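Cirnness Opens Study Room for Evening Use

May 17, 2026

Cirnness has opened a second study room for people who need a desk after work. It has 23 seats and stays open until 10 p.m. on weekdays.

Tables are set at right angles to make work corners. Desk organizers with tall dividers keep papers upright.
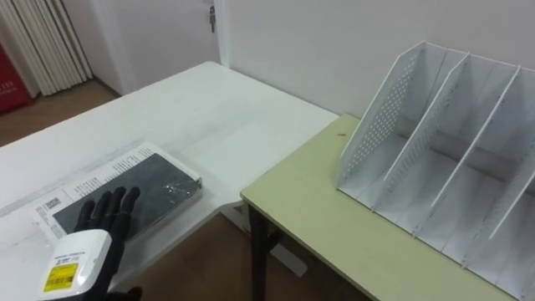

Booking

Seats are free for members and can be booked up to 17 days ahead. Guests may come with a member. For details, contact Kamala Kartha at the Cirnness front desk.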